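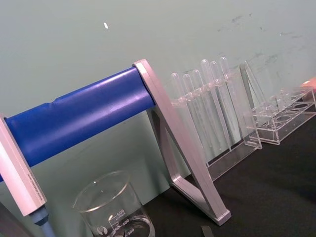 Llevo desde septiembre con la comparativa de pinzas a medias y ya me da vergüenza, así que hoy toca escribirla aunque falten cosas. Si habéis llegado buscando el montaje del controlador, eso va en otra entrada (que todavía no existe, pero la tengo empezada, lo prometo).

Os pongo en situación. Tengo tres juegos de dedos para probar con material de vidrio de laboratorio: los Relitell que venían con los brazos, los Vostalwood que compré de segunda mano y unos que me mecanizó un taller, Ojeda, a partir de un dibujo mío bastante malo. La idea era sencilla: coger matraces, vasos y tubos de ensayo, moverlos de un sitio a otro y ver qué juego me daba menos disgustos. Sencilla sobre el papel, claro. El vidrio es traidor. Resbala, brilla, las cámaras lo ven cuando les apetece y encima cada fabricante hace el cuello del matraz como le da la gana.

Empiezo por los Relitell porque son los que más horas llevan puestos. Son dedos paralelos, rígidos, con una goma fina pegada por dentro. Para cuellos estrechos me encantan: cierran rectos y el matraz no cabecea cuando el brazo frena. Lo malo es la goma, que se despega por la esquina en cuanto le cae un poco de alcohol, y yo limpio con alcohol. Ya he repuesto el juego entero y he acabado usando un adhesivo de contacto que tenía por casa, de los de zapatero, que huele fatal pero ahí sigue.

Los Vostalwood tienen la cara interior en V, y sobre el papel eso debería centrar cualquier cosa redonda. Con los tubos de ensayo lo hace de maravilla, los saca de la gradilla sin rozar a los vecinos y los vuelve a meter bastante bien. Con los cuellos de matraz me gustan menos: apoyan en cuatro líneas muy finas y para que no gire hay que apretar más de lo que a mí me deja tranquilo. Bajé la fuerza al 50 por ciento, que es donde dejo todo por costumbre, y el matraz rotaba sobre sí mismo cada vez que giraba la muñeca. Subirla funcionaba, pero me pasé la tarde con los hombros en las orejas.

Y los de Ojeda... pues mirad, los quería querer. Son preciosos, pesan poquísimo y el acabado es mejor que el de los otros dos. Pero dibujé la punta demasiado larga (culpa mía, el taller hizo lo que le pedí) y flexa. Poquito, pero flexa. Con un vaso vacío da igual; con un matraz con líquido dentro se nota un balanceo feo al parar. Voy a pedir una segunda versión más corta y ya contaré.

De cámaras quería hablar más, porque es donde he perdido más tiempo. La de muñeca es una Dakex pequeñita que va muy bien para el último tramo, cuando ya estás encima del objeto y necesitas saber si el borde cae dentro o fuera de los dedos. El problema es que desde ahí todo sale torcido y muy de cerca, y con piezas transparentes una detrás de otra la cabeza (la mía, y supongo que el modelo también) tarda un segundo en decidir qué tubo es cuál. La vista general, desde la altura del pecho, es mucho más cómoda para entender dónde está cada cosa, pero no te dice nada de los últimos milímetros. Al final uso las dos y no me planteo otra cosa.

Un detalle tonto que me ha ayudado muchísimo: la tela negra encima de la mesa. Probé antes con la mesa blanca tal cual y los bordes del vidrio desaparecían. Con fondo oscuro, los brillos de los cantos se marcan y el metacrilato de las gradillas se distingue bastante mejor. La pega es que la tela hace arrugas — y una arruga debajo de un matraz es un matraz inclinado. La estiro antes de empezar y a la media hora ya está otra vez como quiere.
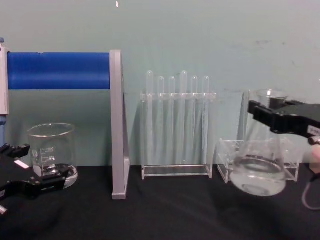 El matraz en el aire, cogido por el cuello, con los tubos y el vaso en su sitio.

La maniobra que más he repetido es justo esa: cuello de matraz con líquido, levantar un poco, desplazar y volver a dejar. La repito mucho porque me parece la más honrada para comparar. Un vaso lo coge casi cualquier cosa; un matraz lleno hasta cierta altura te enseña enseguida si el agarre gira, si el brazo arranca a tirones o si has cogido demasiado arriba. Yo recomiendo coger lo más abajo del cuello que permita la pinza. Parece de cajón y sin embargo mi primer programa cogía casi por el borde, vete a saber por qué lo puse así.

Con el controlador he tenido mis más y mis menos. Hubo una mañana entera con el error 2602 saliendo cada vez que cerraba el brazo derecho, y en el manual lo único que pone es «condición de agarre no válida», que es como no poner nada. Reinicié, cambié el cable, volví a poner el cable viejo, me hice un café. Era el recorrido mínimo de cierre, que se había quedado guardado con los valores de los dedos de Ojeda y con los Relitell no llegaba nunca. Si cambiáis de dedos, volved a calibrar el cierre. Apuntadlo en un papel pegado al monitor, que es lo que he hecho yo.

Otra cosa que me preguntasteis en los comentarios de la entrada anterior: sí, se puede hacer con un solo brazo, yo empecé así. Tener 2 me compensa sobre todo para sujetar la gradilla con uno mientras saco tubos con el otro, porque las de metacrilato pesan tan poco que se vienen detrás del tubo en cuanto roza. Si solo tenéis uno, un trocito de cinta de doble cara en la base y arreglado.

¿Con cuáles me quedo? De momento, Relitell para matraces y Vostalwood para tubos, y cambiar de unos a otros me lleva un rato con la llave Allen, que además siempre está en otra habitación. Me gustaría probar unos dedos con la cara blanda de silicona, de las gorditas, a ver si me ahorro el cambio. Si alguien los ha usado con vidrio mojado que me cuente, porque lo único que he encontrado son vídeos cogiendo tomates.

Me queda pendiente la prueba de verter de matraz a vaso, que la tengo a medio programar y de momento solo la hago con agua y con un trapo al lado.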